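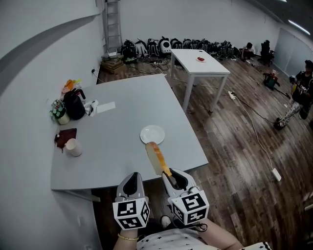

Kitchen and dining room walk-through, Jibrin House, second floor. Inspected by Rakiya Effiong with Musa Omoregie on May 14, 2020. The last walk-through was in March and the open items from that one are carried over where noted. Bread has been added to the serving section this time: slices are to be handled with a utensil and go onto a clean plate, a plain round white one like the one on the gray table, and never straight onto the tabletop. Each line below is marked OK, FIX or N/A. Anything marked FIX needs initials and a date on the sheet by the refrigerator when it is done.

FOOD STORAGE

Refrigerator at 40 F or below: OK. Read 38 on the shelf thermometer. The door display reads two degrees lower, so go by the shelf one.

Freezer at 0 F or below: OK.

Opened items labeled with date: FIX. Two tubs of soup and one jar of salsa had no date. Thrown out during the walk-through.

Raw meat on bottom shelf: OK.

Dry goods off the floor: FIX. Rice sack was on the floor behind the door again. Same comment as March. Musa will move the low shelf over from the laundry side so there is somewhere to put it.

Bread stored closed and free of mold: OK. Use the older loaf first. Heels can go in the freezer bag for crumbs.

SERVING AND TABLES

Plates and cups free of chips: FIX. One bowl with a chipped rim, removed.

Bread and rolls served with tongs: OK. Wash the tongs after every meal, including the hinge.

Tables wiped before and after meals: OK. Spray bottle was full and labeled.

Table legs steady: FIX. The table nearest the window rocks. Tighten the bolts first, and if that does not do it, put a new foot on the short leg.

Floor dry: OK.

COOKING AREA

Burner knobs all present and turning freely: OK. The left rear knob is stiff but turns all the way off.

Hood filter clean: FIX. Greasy to the touch. Soak overnight in hot water and dish soap and put back dry.

Toaster crumb tray emptied: FIX. Tray was full. Unplug the toaster before pulling it out.

Towels and paper kept away from burners: OK.

Fire extinguisher charged and within reach: OK. Needle in the green. Tag number 731.

Smoke alarm tested: OK. Sounded on first press. The one in the hall chirped once while we were there and should get a new battery this week.

CLEANING AND WATER

Hot water at hand sink: OK. Takes almost 3 minutes to warm up. Not a hazard, but people are skipping the wait and washing cold. Ask Pallance to look at the line when they come for the boiler.

Soap and paper towels stocked: OK.

Sanitizer strength checked with strip: OK. Strip matched the 200 ppm color.

Cleaning products stored away from food: FIX. Oven cleaner was on the shelf over the flour. Moved to the locked closet.

Trash lids closing: OK.

CARRIED OVER FROM MARCH

Torn screen on back window: done.

Outlet cover missing by the counter: done.

Rice sack: still open, see above.

Send questions about this sheet to Rakiya. Leave the old sheet on the clipboard until every FIX line has initials.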